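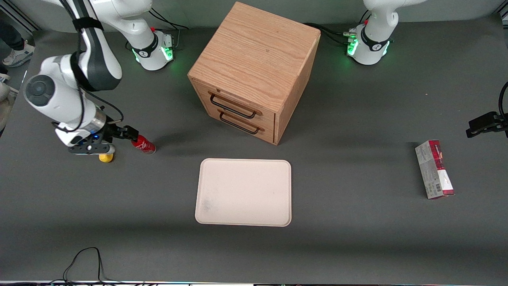

Re: [hukbridge-seeds] Saving tomato seed – to ferment or not?
From: Hsiu-ying Ng
Date: Monday, April 28, 2025

Hi all,

Catching up on the list after a week away, and I have opinions on this one (sorry, you all know me by now).

> I've always just squeezed the seeds onto a paper towel and let
> them dry on the windowsill. Last year I got decent germination
> but a lot of the seedlings had spots on the leaves and a few
> keeled over. My neighbor swears you have to ferment them in a
> jar first. Is it worth the smell? Also, does it matter that
> I grow three kinds in the same bed?

I did the paper towel thing for years too, and it does work. The seeds come up. What fermenting does is get rid of that jelly coat around each seed, and it's supposed to knock back some of the stuff that rides along on the outside. It won't fix everything, and your spots could just as easily have come from splashing water or old potting mix, so I wouldn't blame the towel yet. Did you wash your trays?

My way, for what it's worth: pick fruit that's really ripe, a bit past where you'd want it in a sandwich. Squeeze the insides into a jar, add a splash of water if it's a dry sort like Cavalcanti, and put a piece of cloth over the top. Then leave it somewhere you don't eat. I use the shelf over the washing machine. Stir it once a day. Mine usually take two or three days, less when it's hot, and you want to stop when the good seeds have dropped to the bottom. Don't forget them! I left a jar of Lolleck for a whole week once and the seeds had started sprouting in there, which was kind of amazing to look at but no use to me at all in September.

After that I fill the jar with water, pour off the floaters and the gunk, and do it again until the water's clear. Last bit goes through a tea strainer. I dry them on a plate – a plain china plate, they slide right off – and push them around with a finger whenever I walk by so they don't clump. Then paper envelopes, with the name and year on them BEFORE the seeds go in. I have 16 envelopes from last season and one of them just says "good red," so do as I say.

On growing three kinds together: most regular tomatoes mostly pollinate themselves, so you'll probably be fine. The ones to watch are the big beefsteaks and the potato-leaf types, where the flowers can be more open and the bees get in. If you care a lot about keeping one pure, put a little organza bag over a flower cluster before it opens, give it a shake now and then, and take the bag off once you see tiny fruit. Tie some yarn on that stem so you know which ones to save. My Vullix has been next to a cherry for years and I've only had one oddball plant come out of it, and we ate that one happily.

If you bought hybrid plants, save the seed for fun but don't plan your summer around it.

I still have more than 21 packets' worth of Lolleck if anybody wants some, and a smaller amount of Vullix. I can bring them to the swap in May, or write me off list and send a stamped envelope. I'm looking for a short-season yellow, not too sweet, if somebody has one that does well in a pot.

Oh, and whoever asked about peppers a couple of messages back – no fermenting, just scrape them out and dry them, and wear gloves for the hot ones. I learned that with contact lenses in.

Hsiu-ying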